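The Tea Towel Gets Its Due

Ask anyone in Ekstead what to bring home from a summer there and they'll skip the honey and the postcards and tell you: get a tea towel. The town has been printing them since the old linen works closed, and every July the whole main street goes up in them, pegged on lines from window to window, 53 designs last year and more this time. I went for an afternoon and stayed four days!

What got me first was how plain the good ones are. Joseph Street has a shop called Andadora that stocks 400 towels, floor to ceiling, and the owner will happily unfold every one of them for you (she unfolded a lot of them for me). The loud ones, all lemons and roosters, sell to visitors. Locals go for a single line drawing on a white ground, a boat or a pear or somebody's front gate, and they use them until the ink has gone soft and gray.

Printing is done by hand, one color at a time. The ink goes across the screen with a rubber blade, the screen comes up, and the cloth moves along to dry. A run of 1000 takes the Novley workshop most of a week, and they talk about each batch the way bakers talk about bread — this one came out a little heavy, that one was lovely from the start.

I bought six. I meant to buy one. There was a blue heron I couldn't leave behind, and then a map of the ferry route, and after that I stopped pretending.
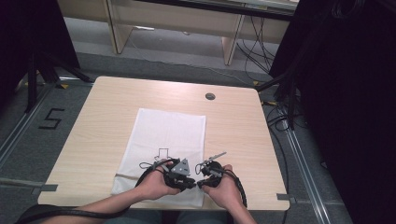 Words by Delia Stanciu
Jul 26, 2026

Caring for them is easy enough. Wash a new towel twice before you expect it to dry a glass, and leave out the fabric softener, which coats the fibers and makes the water slide around. Iron it on the back while it's still a bit damp. Cotton is fine, linen is better, and a half-and-half blend is what most people in Ekstead have hanging on the oven door.

The lines stay up until the end of the month. Go early in the morning, when the shopkeepers are out with their long poles putting the blown-down ones back, and walk up from the ferry side so the hill is in front of you. The bakery opens at seven and does a very good cheese roll.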